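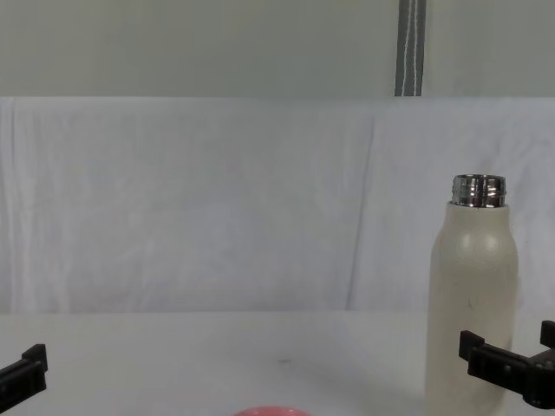 Friday evening, and my forearms ache as if I'd been up a ladder painting a ceiling. What I've been doing is teaching two robot arms to deal with a bottle, and I have had such a good week that I'm going to write it all down before I forget the order it happened in.

If you read the November post you'll know I've moved over to the two-arm bench at Drosthorpe. Before that I was on the single arm, which I was fond of, but one arm can only do the sorts of things you can do while holding a phone. Pick this up, put it there, push that along a bit. Two arms is where it starts to look like housework! Opening, pouring, folding, holding one thing still while you do something to another. The project is called Restora and the idea behind it is putting things back as they were: lids on, cups stacked, chairs in. I love it because every task is one I've done ten thousand times without giving it any thought, and now I have to give it a great deal of thought.

The way we show the arms what to do is by remote control, if you can call it that. There's a pair of smaller arms that I hold, one in each hand, and whatever I do with those the big ones copy. Squeeze the handle and the fingers close. Everything gets recorded, the joint angles and the squeeze and the camera views, and one go at the task from start to finish is a demonstration. Do enough of them and the training has something to chew on. My target for the bottle task is 500. The whole set, with all the tasks in it, is meant to reach 2,000.

I did 73 this week. I know that doesn't sound like many! Wait until you've tried it.

The bottle is one of those metal-necked bottles in a creamy off-white, quite tall, with rounded shoulders and a proper chunky screw thread at the top. I picked it myself out of the box of props and I've regretted it and been delighted by it about equally. It's smooth, and the fingers on the grippers are hard black plastic, and smooth on hard is a slippery business. It's also tall compared with how wide it is, so if you come in fast from the side and catch it anywhere high up, over it goes. I got very good at saying "oh no" in a calm voice.

So the first thing I learned is to go low. I bring the right gripper in at the lower third with the fingers already open, and I mean open before I get anywhere near it. When you reach for a bottle with your own hand you open your fingers on the way, without deciding to, and they arrive at the right width. With the handles I was doing the same thing, and the gripper was still opening as it got to the bottle and gave it a nudge. The recording of that looks fine if you watch it quickly. Watch it slowly and the bottle shuffles sideways every time, and then I chase it, and the whole demonstration is me teaching a robot to chase a bottle.

I threw out the first 26 for that. It hurt! I'd stayed late for some of them. But if you leave them in, the shuffle goes in too, and then you spend a month wondering where it came from.

The second thing is pauses. My natural speed is hopeless, I dither. I get the gripper to the right place and then sit there for a bit admiring it, and then close. A person watching would understand that I was lining things up. The recording just says: here the arm does nothing at all, for no reason, with the bottle right between its fingers. Whatever learns from that has a good chance of learning to stop there, and perhaps not start again. We had it happen on the single arm with a sponge. It went to the sponge beautifully and hovered over it until I switched it off.

What cured me, mostly, was saying the steps out loud. Open. In. Close. Hold. Left hand round. I feel a bit daft doing it but it keeps me moving at an even pace, and the goes where I talk are smoother than the goes where I don't. I might try humming next week.

The left arm is my weak one, by the way, and I'm trying to work out if that's me or the arm. I'm right-handed. On the bench the left gripper's job begins with waiting at its own side until it's wanted, and I'm bad at waiting with one hand while the other is busy. It drifts. I'll be concentrating on the right side and look across to find the left has wandered in like a cat. There's a rest for my elbow now, a rolled-up towel taped to the desk, and that's made more difference than anything clever I've tried.

I should say something about depth, as two of you asked in the comments last time how I can tell where things are. I stand where I can see the real table, so I have my own two eyes on it, and that's the easy part. The hard part is that the arms don't have my eyes. They've got cameras, and if I do something that only makes sense from where I'm standing, the cameras can't explain it. I now do a few practice goes looking only at the camera view. It's horribly difficult! Everything white on the table melts into everything white behind it and you find yourself judging the distance to the bottle by which bits of it the gripper is covering up. When the bar of the gripper passes in front of the lower part of the bottle you know at least which of them is nearer, and you work from there. I came away with much more sympathy for the software.

White cloth behind, white table, that's the set-up for all of the Restora tasks at the moment. I hang the cloth from a strap and I've stopped ironing it. I used to get every crease out, and then I read back through my own notes and saw that the neatest backdrops gave me the fussiest results, with the arm going to pieces the day the cloth had been put back slightly crooked. One bench and one person's notes, so don't build anything on it. I let it crumple a bit now and change it about between batches, and I move the bottle too. Not wildly, a hand's width this way or that, a bit of a turn. I've also stopped wiping the bottle every time. It picks up smudges and the real ones in real kitchens have smudges.

Then there's the neck, which is my favourite part and the part I'm worst at. The thread is shiny metal and it's short and wide, and the light breaks up on it in bands that shift as anything moves nearby. Getting a lid started on a thread is one of those jobs your fingertips do in secret. You set it down, you feel it sit flat, you turn it backwards a touch until it drops, then forwards. I never knew I did the backwards bit until I tried it through the handles and couldn't feel anything! There's no feel on our handles at all. You've got your eyes and the sound of the motors, which go up a tone when they're straining, and I've ended up listening much more than I expected. If the note goes up early, the lid's cross-threaded, and I back off.

So I've split it. One batch of demonstrations is only the approach and the grip, bottle uncapped, no lid in play. Get that clean. The lid comes in later as its own batch, starting from a good grip. The Hutsuliak write-up that went round our group in the summer argues for doing everything in one long take, so that the joins get learned as well, and I can see the sense in it. I'll try both. My suspicion is that I am simply not good enough at the long take yet, and that the arms would be learning my tiredness from halfway through.

On tiredness: I stop after an hour now. I used to go two and a half and feel heroic. Then I went through a long session in order and you could see it, the grip getting sloppier and the path to the bottle getting more and more curved, like a bike ride home from the pub. Short sessions, cup of tea, different task for a while, back to the bottle. I also do my best ones before ten in the morning, to my great annoyance.

And on Thursday's run-through we let the arms have a go on their own with only this week's goes to learn from. I wasn't expecting anything. The right arm set off, opened its fingers early (early! my fingers-open-early!), came in low, and stopped just short. Then it closed on nothing. I was so pleased I had to walk round the car park. It had missed the bottle but it had missed it in exactly my style, with the little dip of the wrist I do on the way in and had never noticed before. I've been trying to see if I do it with a mug at home and I do.

Next week: more bottle, then the lid, and I want to have a proper go with the Zenness grips that are sitting in their bag on the shelf, soft sleeves that go over the plastic fingers. I've held off because changing the fingers halfway through a set makes a mess of it, and everything so far has been done with the bare ones. Probably I'll run a small side batch with the sleeves on and keep it in its own folder, and see if the bottle slips less. If they're any good I'll have to decide whether to start the count again, and I'd rather not think about that at the weekend.

Somebody asked if you need to be good at video games for this. I'm dreadful at them. I do knit, which might be closer.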